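Can a Robot Do Your Chores Yet?

By Hülya Ertürk

Some machines already help us at home. A dishwasher washes plates, and a small round vacuum can clean the floor while you are at school. But each of them knows only one job. Can one robot do many small jobs, like a person does?

Sharpening a pencil is a good test. You hold the sharpener, you push the pencil into the hole, and you turn the crank. For you it is easy. For a robot it is many small steps, and every step can go wrong.
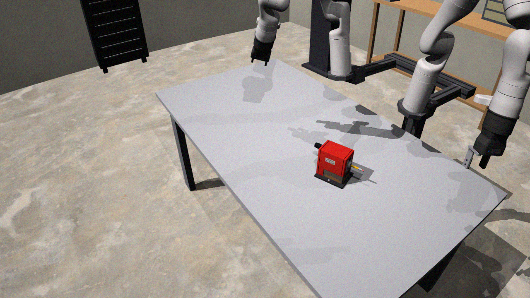

Two robot arms, a red sharpener and a yellow pencil, in a computer-made room.

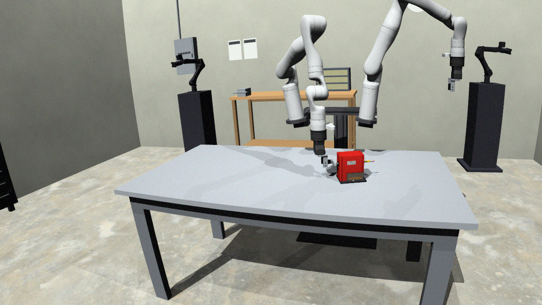
Why is a simple chore so hard for a robot?
Your hands feel when something slips, and you fix it without thinking. Many robots feel very little, so they must learn each small movement by trying it many times — sometimes more than 175 times for one chore.

In shops and factories, robots do well when every box is the same and stays in the same place. Your bedroom is different every day. So for now, please keep picking up your own socks.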